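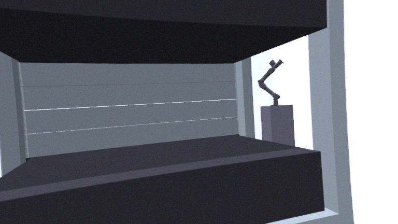

On 15 February 2021 the Skirkberg simulation was suspended following a fault in the insertion routine. I am recording the matter for readers who have followed the Kullard project on this blog.

The planner reported a clear path in run 117. The arm then drove the rod into the rack and continued to push until the force limit ended the run. Vy Tạ reviewed the log and found the same contact in run 111.

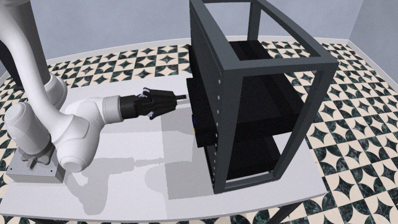
Arm and rack in the Kullard simulation.

The cause was an outdated collision model, in which the rack was 2 cm shallower than the one displayed. Saron Endale has corrected the file. No hardware was involved, but the same planner is scheduled for use on a physical arm, and that work will remain on hold until run 122 has been repeated without contact. The revised settings will be posted with the January logs.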